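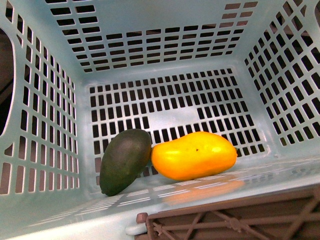

2 min read

Wosside Basket Picks: data card
Last updated 2020-07-08

Wosside is a set of recordings from the produce packing room at Calloway, where a robot shares the order line with the people who have always run it. We're thrilled to finally have it in one place!

What's in it
1,661 episodes, each a single pick or place with fruit and a basket. Avocados and mangoes come up a lot. They were the packers' pick for a first test (one dark and matte, one bright and shiny, and both easy to bruise if you grip them like a baseball). 144 episodes are held out for testing. Please leave them out of training.

Fields
episode_id, station, item, outcome, packer_note

The packer_note field is my favorite part. Packers wrote in it freely, and it holds things we would never have thought to log, such as "too close to the wall, I'd come in from the other side." Spelling is left as typed.

What changed on the floor
There are 4 stations, and 22 packers rotated through them. Before the project, a shift meant reaching into baskets over and over. Now a packer at a robot station spends more of the shift checking ripeness, fixing orders and stepping in when a grasp goes wrong. Several people love the switch. Others miss the rhythm of packing by hand, and they can still ask for a manual station. Pay grades stayed the same. Breaks did too, after Jabari Nyanda pointed out that watching a machine is tiring in its own way.

Known gaps
Slotted baskets are overrepresented. Very soft fruit is missing. Outcome labels from Tekby, our labeling tool, were checked by hand only for the test split.

Coming up
A second round starts in October with mixed bags and the Rerex wrist. Notes from packers at other sites are very welcome!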